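# Noise in the Wall

Most complaints about noisy plumbing in apartment buildings have little to do with the pump or the boiler. The pipe moves, the wall moves with it, and a sheet of drywall is a fairly good loudspeaker.
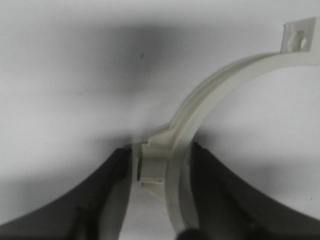
Bình Hà disagrees with starting at the wall: in the Tindemley building, by that account, the worst noise came from water pressure, and no amount of work on the pipe runs would have cured it until the pressure came down.

The point is fair. Water hammer is a pressure event. A column of moving water is stopped by a fast-closing valve, usually in a washing machine or dishwasher, and its momentum becomes a pulse that runs back up the line at close to the speed of sound in water. Lower flow velocity gives a weaker pulse. Anything above 2 meters per second in a domestic branch is asking for trouble.

Ticking is a separate problem. Hot water lines lengthen when they warm up. If the pipe is held too tightly it sticks, stores the strain, and slips in small jumps, each one audible. Plastic pipe expands several times as much as copper over the same temperature rise, and a long straight run with no offset will tick for several minutes after a shower.

At Tindemley, the survey covered 40 apartments on two risers. Tươi Đoàn logged sound in the bedrooms between 500 and 4000 hertz, the band in which tenants reported being woken. Readings were taken at 6 a.m., when demand was highest. The upper floors were louder on the east riser, which passes through the framing without sleeves.

The repair was done in stages. A pressure-reducing valve went in at the main, then arrestors at the laundry connections. Sleeves followed where the riser crosses each floor, with a small gap left around the pipe and filled with soft sealant rated for fire stopping. The west riser has only had the valve so far. Its second set of readings is due in October, once the heating is back on.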